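Pressemitteilungen > Stadt & Sicherheit > Einbruchschutz

Keller auf, Rad weg – warum wir in Dramby jetzt von Haus zu Haus gehen

Ich schreibe Pressemitteilungen normalerweise in der dritten Person, so wie man das gelernt hat. Diesmal lasse ich es bleiben, ich wohne nämlich selbst in Dramby, und mir haben sie im Februar den Keller aufgebrochen. Da fällt es mir schwer, so zu tun, als berichtete ich über fremde Leute.

Also: Die Nachbarschaftsinitiative Roritar startet im April ihre Kelleraktion. Wir gehen durch die Mehrfamilienhäuser in Dramby und in der angrenzenden Siedlung Vasta, schauen uns mit den Bewohnerinnen und Bewohnern Türen, Schlösser und Licht an und helfen beim Aufschreiben von Rahmennummern und Gerätenummern. Das kostet nichts, man muss nirgends Mitglied werden, und es will Ihnen auch keiner hinterher ein Schloss verkaufen. (Das wurde ich in den letzten Wochen so oft gefragt, dass ich es lieber gleich an den Anfang setze!)

Anlass sind die Meldungen aus dem Winter. Bei uns sind 89 aufgebrochene Kellerabteile eingegangen, gesammelt über unser Meldeformular und über die Zettelkästen in den Hausfluren. Das ist keine amtliche Statistik, das möchte ich deutlich sagen, denn wir zählen nur, was uns die Leute erzählen. Manche haben Anzeige erstattet, andere nicht, und ein paar haben erst durch unseren Aushang gemerkt, dass bei ihnen überhaupt etwas fehlt. Wer geht schon im Januar freiwillig in den Keller und zählt seine Winterreifen?

Bei mir war es das Fahrrad, dazu ein Akkuschrauber und eine Kiste mit Angelzeug, die seit Jahren keiner angerührt hatte. Das Vorhängeschloss lag ordentlich auf dem Boden, durchgekniffen. Die Haustür war unbeschädigt, und genau da wird es interessant: In fast allen Häusern, aus denen wir Meldungen haben, war die Haustür heil. Jemand ist also hineingelassen worden, oder die Tür stand offen, oder sie fiel nicht richtig ins Schloss. Bei uns klemmt sie, sobald es feucht wird, und dann bleibt dieser kleine Spalt. Alle wissen es, alle ärgern sich, und gemeldet hatte es bei der Verwaltung zuletzt – nun ja, ich jedenfalls nicht.

Damit sind wir beim ersten Teil der Aktion. Zwei von uns kommen ins Haus, nach Anmeldung und immer zu zweit, und gehen mit denen, die Lust haben, einmal den Weg ab, den ein Fremder nehmen würde. Von der Straße zur Haustür, von der Haustür zur Kellertür, von dort in den Gang. Schließt die Tür von allein? Geht das Licht an, und bleibt es lange genug an? Kann man von außen durch die Latten sehen, was im Abteil steht? Am Ende gibt es einen Zettel mit den Mängeln, den die Hausgemeinschaft an die Verwaltung schicken kann. Wir haben dafür eine Vorlage gebastelt, die man nur noch ausfüllen muss. 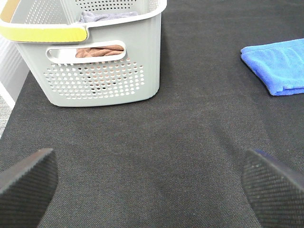
Im zweiten Teil geht es um die Waschküchen, und die liegen mir besonders am Herzen. In vielen Häusern in Vasta ist die Waschküche der einzige Kellerraum, der den ganzen Tag offen steht, und von dort kommt man bequem weiter zu den Abteilen. Man trägt den Korb mit beiden Händen, also bleibt die Tür eben angelehnt, bis man wiederkommt, und wiederkommen heißt bei einem normalen Waschgang eine gute Stunde später. Ich mache das genauso. Ein grauer Plastikkorb mit gelbem Griff und ein rostbraunes Tuch darin, das ist für einen Dieb völlig uninteressant, aber die offene Tür daneben ist es nicht. Deshalb bitten wir alle Häuser, sich auf eine einfache Regel zu einigen: Kellertür zu, auch wenn es nur für kurz ist, und keine Holzkeile mehr unter der Tür. In den Häusern mit Türschließern schauen wir nach, ob sie noch richtig eingestellt sind. Die meisten kann man mit einem Schraubendreher nachziehen, das sollte aber die Hausverwaltung machen oder freigeben.

Der dritte Teil ist Schreibarbeit. Als ich bei der Polizei saß und gefragt wurde, welche Rahmennummer mein Fahrrad hat, habe ich etwas von »dunkelblau, ziemlich schwer« gemurmelt. Das war mir peinlich, und geholfen hat es auch keinem. Wir bringen zu jedem Termin Karten mit, auf denen Platz für Rahmennummer, Marke, Farbe und Besonderheiten ist. Die Karte bleibt bei Ihnen, wir speichern nichts davon und nehmen nichts mit. Legen Sie ein Foto dazu und den Kaufbeleg, falls Sie ihn noch finden, und bewahren Sie das Ganze bitte in der Wohnung auf und nicht im Kellerabteil!

Bezahlt wird die Aktion aus Spenden. Beim Winterbasar im Nachbarschaftshaus Song sind 2.829 Euro zusammengekommen, und ich bin immer noch ganz gerührt davon, wie viele Leute Kuchen gekauft haben, die sie bestimmt nicht alle essen konnten. Das Geld geht in die gedruckten Karten, in Leuchtmittel für ein paar besonders dunkle Gänge (mit Zustimmung der Eigentümer, das ist alles abgesprochen) und in einen kleinen Vorrat an besseren Vorhängeschlössern. Die verleihen wir an Haushalte, deren Abteil gerade aufgebrochen wurde, bis sie selbst Ersatz haben.

Noch eine Bitte, weil es in der Nachbarschaft zuletzt etwas hitzig zuging: Wir wollen keine Streifengänge und keine Bürgerwehr, und wir hängen auch keine Bilder von angeblich Verdächtigen ins Treppenhaus. Wer jemanden beim Aufbrechen beobachtet, ruft bitte die 110 und bleibt selbst auf Abstand. Wer einen Schaden erst später entdeckt, lässt alles liegen, fotografiert es und erstattet Anzeige. Unser Meldeformular ersetzt die Anzeige nicht. Wir nutzen es nur, um zu sehen, in welche Häuser wir zuerst gehen sollten.

Anmelden können sich ganze Hausgemeinschaften oder auch einzelne Mieterinnen und Mieter, dann hängen wir den Termin im Flur aus und schauen, wer dazukommt. Die Termine liegen meistens am frühen Abend ab 18 Uhr und dauern je Haus um die 2 Stunden, in kleinen Häusern geht es auch schneller. Anmeldezettel liegen im Nachbarschaftshaus Song am Eingang aus, ausgefüllte Zettel kommen in den Roritar-Briefkasten gleich daneben.

Redaktionen, die einen Rundgang begleiten möchten, sind herzlich willkommen, müssen das aber vorher mit dem jeweiligen Haus abklären. Ich stelle den Kontakt gern her und zeige auf Wunsch auch meinen eigenen Keller. Anfragen bitte schriftlich an die Pressestelle der Initiative Roritar, Nachbarschaftshaus Song, Dramby. Der Abdruck ist frei, über ein Belegexemplar freuen wir uns.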